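收拾屋子这件事，我拖了整整一个冬天

一月份的时候我就跟 Corinne 说，等天亮得早一点，我一定把客厅兼卧室的那间大屋彻底收拾一遍。她回我一个字：哦。她认识我太久了。 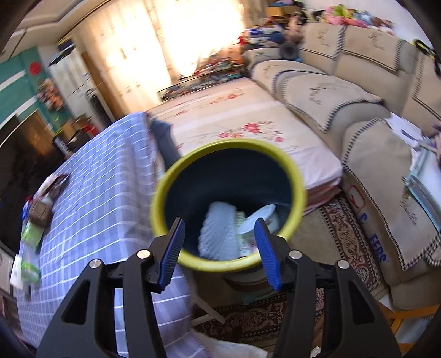
结果这一拖就拖到现在。前天下午三点多，我终于没有借口了，茶喝完了，剧也追完了，外面下雨不想出门，那就收拾吧！我给自己定的规矩是只收拾这一间，厨房和阳台想都不要想，一想就会坐回沙发上去。

先从垃圾桶开始。我知道很多讲收纳的人都会说先分类、先列清单、先把所有衣服倒在床上，我试过一次，倒在床上之后到半夜十一点还在床上，最后我是抱着毯子睡的沙发。所以现在我的办法很土：第一步，倒垃圾。不管屋子多乱，垃圾桶一空，人就觉得自己已经干了点什么。

说到这个桶，我得替它讲几句好话。圆的，外边一圈亮亮的黄绿色，里头是深蓝色，搬家那年在 Vernport 买的，当时同去的 Rin 说这颜色也太扎眼了吧，摆在哪儿都像个玩具。可扎眼有扎眼的好处，我近视得厉害，早上不戴眼镜也能把纸团扔进去（好吧，十次里总有几次扔在外面）。以前我有过一个很“高级”的带盖子的桶，踩一脚盖子弹起来，再慢慢落下去，用了没多久那个踏板就松了，每次都要弯腰用手掀，烦得要命。后来我就认准了没盖子的。屋里的桶本来也不扔厨余，就是些纸啊、包装啊、擦过桌子的纸巾，要盖子做什么呢？

有一件事我和我妈意见一直不合，就是套不套塑料袋。她是什么都要套的那一派，连浴室里那个巴掌大的小桶都要套。我是能不套就不套，里面脏了拿到水龙头底下冲一冲，倒扣在阳台上晾着就行。她来住的那几天，我每天早上起来都发现桶里多了一个袋子，我悄悄拿掉，第二天又有了。我们谁也没提过这件事，就这么过了一个星期。后来她回去了，给我留了一抽屉叠成小三角的塑料袋，现在还没用完。

倒完垃圾是桌子。我那张桌子平时看不出桌子的样子，吃饭在上面，写字在上面，拆快递也在上面。桌布是淡淡的蓝紫色，白格子，去年夏天换的，换之前铺的是一块透明的软胶垫，夏天胳膊一放上去就粘住，撕下来还有声音，我真是受够了。布的就舒服多了，缺点是洒了汤要马上洗，而且格子布有个坏处，铺歪一点点都看得出来。我这个人别的都能将就，就是看不得格子是斜的，每次路过都要扯一下。Priit 来吃饭的时候还专门故意扯歪，看我能忍多久。（没忍过一碗汤的工夫。）

桌上最难收的是纸。说真的，东西再多我都不怕，衣服有衣柜，碗有碗架，偏偏纸没有家。收据、说明书、卡片、别人塞给你的单子、写了半行字又舍不得扔的本子页，每一张单独拿起来都好像有点用，摞在一块儿就成了一座山。我这次狠了狠心，一张一张过，最后只留了三种：跟房子有关的，跟看病有关的，还有别人手写给我的。别的全撕了。撕到一半翻出一张 Painemal 干洗店的取衣单，我站在那儿想了半天是什么衣服，怎么也想不起来，第二天打电话去问，人家居然还给我留着，是我那条以为丢在火车上的灰裤子！

小东西我都归到拉链包里。充电线一个，针线一个，药一个，零钱和钥匙一个。我以前迷过一阵分格的盒子，透明的，叠起来特别好看，可是我懒，用完了从来不会放回它该在的那一格，过不了几天每一格都变成杂物格。拉链包就没有这个问题，抓起来往里一塞，拉上，看不见了，天下太平。唯一要注意的是颜色别买一样的，我有两个棕色的，一个装药一个装线，头疼的时候摸出来一把充电线，那个心情你们自己体会。

然后是床。床单我最近在用浅粉色带花的那条，一枝一枝红的粉的花，Ekaette 说像她奶奶家的。我一开始还有点不服气，后来想想，奶奶家的床单有什么不好？又软，洗多少次都不起球，晒过太阳以后躺上去有股说不出来的味道。反倒是我自己挑的那套素色的，Sondetti 的，当时咬着牙买的，洗过几回就开始掉毛，黑裤子坐一下全是白绒，现在压在柜子最底下，等哪天剪了当抹布。

换床单我有一个小窍门，也不知道别人是不是都这么干：先弄靠墙的那两个角。里面的角最难够到，趁着还有力气先把它们掖好，外面的就随便拉拉。如果反过来，等你爬到里面去的时候，外面刚铺平的又全被膝盖压皱了，气得人想直接躺下。

床铺好了就轮到沙发。我家沙发大，米色的，拐角的那种，当初量尺寸的时候量得好好的，搬进来还是觉得占了半个屋子。米色沙发加上我这种喜欢坐着吃东西的人，没有罩子是绝对不行的。现在这套罩子也是米色，绗缝的，边上一圈黑白小格子的滚边，还绣着花体字，我挺喜欢那圈滚边，远看很精神。有人问过我米色上面再罩米色，图什么呀？图的是罩子可以拆下来洗啊！沙发可没法塞进洗衣机里。

不过沙发罩滑这件事我一直没有解决好。坐着坐着就往前溜，起来的时候屁股后面拖着一大片。我试过塞泡沫棒，不管用，泡沫棒自己会跳出来。试过在底下垫一层防滑网，好一点，但是拆洗的时候特别麻烦。Horacio 出的主意是用那种固定床单的弹力夹，从沙发底下兜过去夹住两边，我还没试，东西已经下单了，等到了再来告诉大家。要是哪位有更好的办法，请一定留言，我是真心求教。

最后是地毯。我把它留到最后，其实也是不想面对。地毯是暗红的底子，一圈一圈米白和红的花边，花纹密，平时掉了什么在上面根本看不出来，这是它最大的优点，也是它最可怕的地方。你以为很干净，拿吸尘器一走，那个声音噼里啪啦的，我都不敢想是什么。我的经验是先横着吸一遍，再竖着吸一遍，两个方向带出来的灰不一样。有头发缠在里面吸不起来的，戴一只橡胶手套，顺着毛的方向用手往一边捋，头发就自己卷成一条了，特别解压，我能蹲在那儿捋很久。

凳子挪开吸，吸完挪回去，就这么几下子，我的腰第二天疼得直不起来。年纪到了，承认吧。

全部弄完，外面天都黑了。扔出去的东西堆在门口，我坐在沙发上看着，有点得意，又有点饿。晚饭是冰箱里剩的半锅土豆，热了热，就着一点酸黄瓜吃的，吃完把纸巾团了团往桶里一丢，空桶里头一个纸团，看着还怪孤单的。

当然啦，今天早上我再看，桌上已经又有东西了。一个信封，两张收据，还有一包不知道谁送的茶。Corinne 昨晚打电话来问收拾完没有，我说完了完了，特别干净，你快来看，她说她周末来，于是我现在就得想办法让它撑到周末。

下回想写写衣柜，我那个柜门关不上已经有一阵子了，每次都是用脚顶着再扣。先这样，我去把桌布扯正。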